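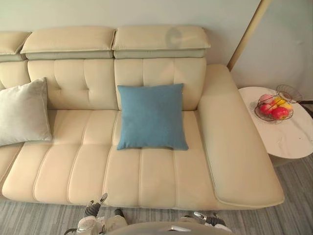 Why do we spend a whole class on one sofa, a student asked in September, when a family only wants to sit on it? I repeat the question in these notes because it is a fair one. A sofa is often the largest object in a living room and the one people touch most. If you learn to read it well, the chairs will be easy.

## Unit 4: Leather seating, reading and care

**Words for today**

- *Headrest*: the upper block that supports the neck. On this sofa the headrests are adjustable and sit on a darker, grayish-beige band.
- *Channel stitching*: straight seams which divide the leather into padded strips. See the seat, where the channels run from back to front.
- *Tufting*: small dimples where the cover is pulled in. See the back cushions.
- *Chaise*: a long, flat part that reaches forward.

**Light leather and wear**

Cream leather is honest. Faint creases and small marks on the seat show where people have sat, and most of them are not damage. Before you clean, decide which kind of line you have in front of you. A crease is soft and follows the body. A crack has a hard edge, and you can feel it with the nail.

Channels collect crumbs. Use the soft brush of the vacuum cleaner along the seam, never across it. Then take a cloth, only slightly damp, and dry the leather at once with a second cloth. Test every product first in a hidden place and wait 8 hours. The Plaltska sheet says to wait less, but I prefer to be careful.

**Pillows**

On a pale sofa, one colored pillow does a lot of work. The muted blue one pulls the eye to the middle, while the silver-gray one stays quiet. Notice also the texture: woven against smooth, velvety against smooth. With new dark fabrics please be careful – the dye can pass to light leather, and it is difficult to remove.

**Homework**

Read the Kubiak booklet, page 252, and the part on headrests in the Nondero catalog (item 2110). Choose a sofa you can visit and write around one page on it:

1. the parts, with the correct words
2. the signs of use, and where they are
3. two pillows you would add or take away, and why

Bring a leather sample if you have one. The Ruren samples stay in the classroom.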